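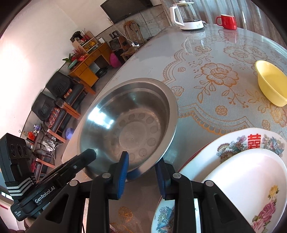 Glass over tablecloth on a round dining table – moisture, slipping, rim chips

Forum: Tables and Surfaces
Started Jan 28, 2026

wattlebench
Round table, clear glass top laid over a pale blue-gray cloth with an orange floral lace pattern. The table gets used for sorting dishes after washing as well as for meals, so there is usually a large stainless bowl on it, some plates, a plastic bowl and the kettle. Two problems.

1. Water gets under the edge of the glass and stays in the cloth. It dries in the middle last and leaves a tide mark.
2. Plates leaned against each other creep on the glass. One of the decorated ones slid last week and took a small chip on the foot ring.

Glass is 6 mm, flat polished edge, no spacers. What are people using between glass and cloth?

Kaede Noguchi
Clear silicone bumpers, low profile, set in a ring some 20 mm in from the edge. They lift the glass enough for air to move. Mine came in a sheet from Dralach. Wipe the underside with alcohol before sticking them on or they migrate.

tor_halden
Disagree on bumpers with a cloth. They press dents into the fabric and on lace patterns you see every one. They also leave the glass unsupported between points, and a full steel bowl is a concentrated load. Lay the glass directly on the cloth and keep the water off the table. Dry the dishes on a rack first.

Kaede Noguchi
6 mm glass on a solid table will not notice a mixing bowl on a 2 mm lift if the bumpers are spaced sensibly. I do agree about the dents. A cloth that hangs past the edge will also wick no matter what you put on top of it.

wattlebench
Cloth has a scalloped border and I would like to keep it whole, so trimming is out. Rack first is fair, but the rack holds 26 pieces and we go over that when family is here.

stastport_9
On the creeping plates: the foot ring is unglazed on most ceramic plates and slides easily on wet glass. Lay them flat and stack by diameter, largest at the bottom. If they must lean, put a folded dish towel under the lower edge. For overglaze decoration (gold, enamel colors, the red wedding characters) put a paper or felt disc between each pair. The foot ring of the upper plate is what scratches the well of the lower one.

tor_halden
Felt holds water. Paper towel, replaced when damp.

stastport_9
Felt for storage, paper for drying. I should have separated the two.

lowboil
Does the steel bowl scratch the glass? I have fine arcs all over mine and assumed it was the bowl.

Kaede Noguchi
More likely grit under it. Stainless is softer than glass. Unglazed ceramic is another matter, it can mark glass if you drag it. Lift plates, and wipe the table before anything goes down on it.

lowboil
That fits, the arcs are where the plates go.

tor_halden
Separate point. Move the kettle base off the glass if it is not tempered. Steam on one side, cold room on the other, and old annealed tops do crack from the edge.

stastport_9
Kettle base barely warms up. I have had one on annealed glass since April with no change. The risk is a hot pot set down directly, and a trivet covers that.

tor_halden
One table is not a test. I would still move it.

wattlebench
Checked the corner mark with a flashlight – sorry, round table, the edge mark. There is a stamp, so it is tempered. Leaving the kettle where it is.

Plan for now: clear PVC sheet cut to the table diameter, between cloth and glass, no bumpers. Towel under anything leaning.

Kaede Noguchi
Be careful with PVC. The plasticizer can lift dye out of printed fabric, and it sticks to glass in patches that look wet. Polyester film is safer. Luron sells it off the roll. Test the orange on the back of the hem first with a damp white rag.

wattlebench
Did the rag test. Slight orange on the rag, so no PVC. Ordering film.

lowboil
What thickness?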